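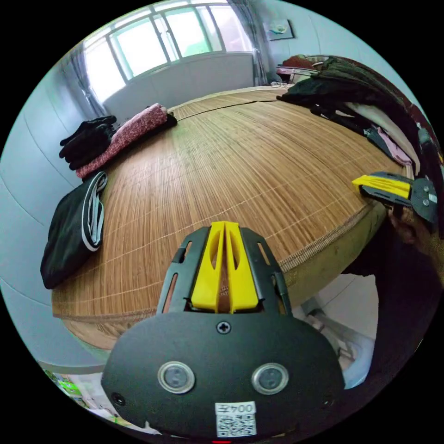
Figure 3. On the bamboo mat.

Section 3. Aligning the Otine mount

Before you begin, put the Humdale telescope on level ground and let it cool outdoors. The tube must be fixed with both clamps.

1. Turn the base until the letter N points to north. A simple compass is enough for this step.

2. Set the latitude scale to the latitude of your place. Tighten the side bolt by hand only.

3. Switch on the controller and wait for the short beep. Enter the time and choose your city from the list. If your city is missing, choose the nearest one.

Note: The controller does not change to summer time by itself. From spring you must add the hour in the Clock menu.
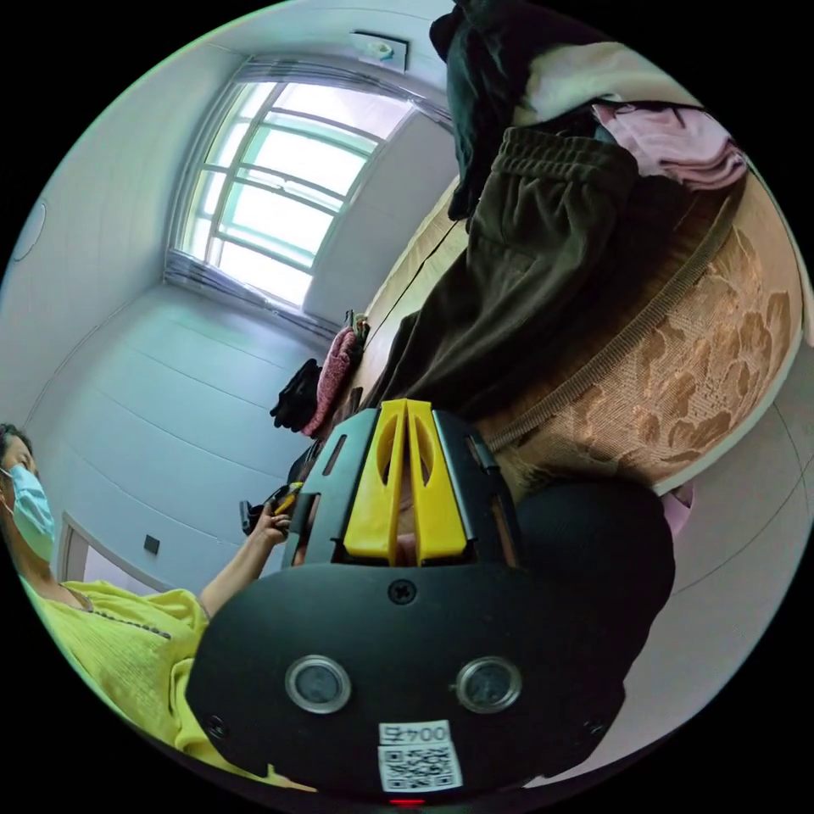 4. Choose a bright star from the Tunstall list and press GO. Do not choose a planet for this step.

5. Look in the finder and bring the star to the center with the arrow keys. Then do the same in the 9 mm eyepiece and press OK.

6. Repeat with a second star, in another part of the sky. The display shows ALIGNED.

Caution: Never point the telescope at the Sun without the front filter. Your eye can be damaged at once. Keep the finder cap closed during the day.

If the display shows error 347, the two stars are too close together. Go back to step 4. If it shows error 430, the battery is weak. Change all the batteries at the same time.
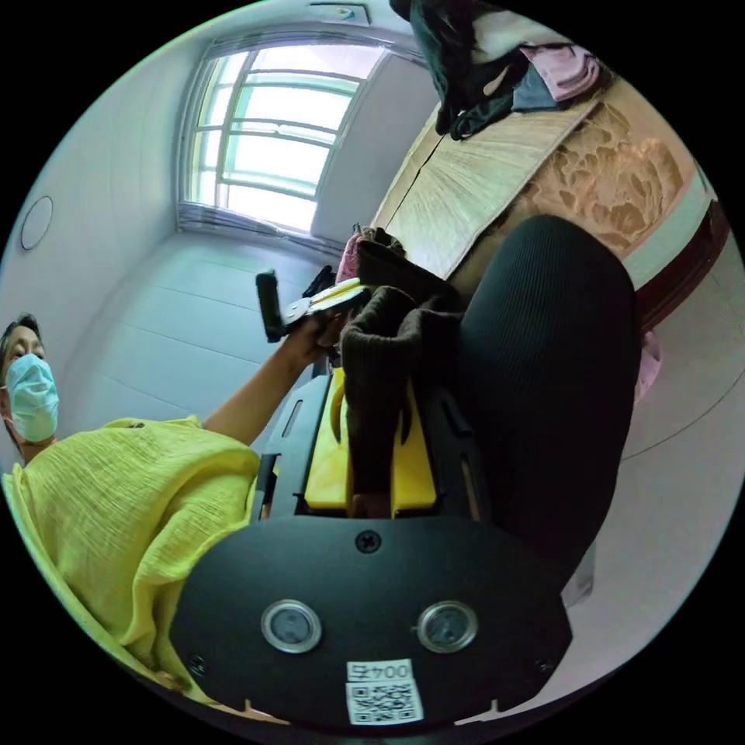

Figure 4. Mask on, device in hand.

For faint objects, such as distant small planets, use the Grenard star chart together with the controller. Move the mount slowly at the end.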